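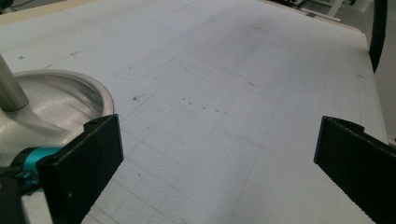 Search this site Go

Gridded work surface

A gridded work surface is a table top, board or mat printed with a regular pattern of squares, used for laying out, measuring and placing objects. The lines are usually pale so that they do not compete with the work. Such surfaces are found in sewing rooms, drafting offices, school workshops and packing areas.

Layout

The grid runs in two directions at right angles. Many surfaces use larger squares divided by thinner lines, which lets the user read a distance without a ruler. White and light gray are common in rooms where small parts are handled, and dark green is common for cutting. Some boards have a wooden border, which protects the edge and gives a straight side to work from.

Use

Objects are lined up with the grid by eye. If a stand or tray must go back to the same spot, its outline may be drawn on the surface in pencil. Upright rods on a round metal base are often placed so that the base touches two grid lines, as a base with no corners is otherwise hard to position. The Salside workshop handbook asks for a clear margin of 2 squares on every side.

Wear and cleaning

Light surfaces show marks early. Graphite and rubber leave gray smudges, and metal bases can leave specks and short dark lines when they are dragged. A damp cloth and mild soap remove most of these. Solvents can lift the printed lines. Plondeo, a maker of printed boards, rates its standard top for 2,000 wipes. Its Howells range has a thicker clear coat and can be sanded lightly at the border.

See also: Cutting mat, Drafting board, Retort stand

Comments (3)

Pornthip Phromma
The margin rule in the Salside handbook only covers the large boards. The small ones have no margin.

zondura_bench
Pencil comes off mine with a white eraser. Soap just spread it.

mat165
Does the Howells coat yellow near a window? Mine is 16 months old and one corner looks darker than the rest.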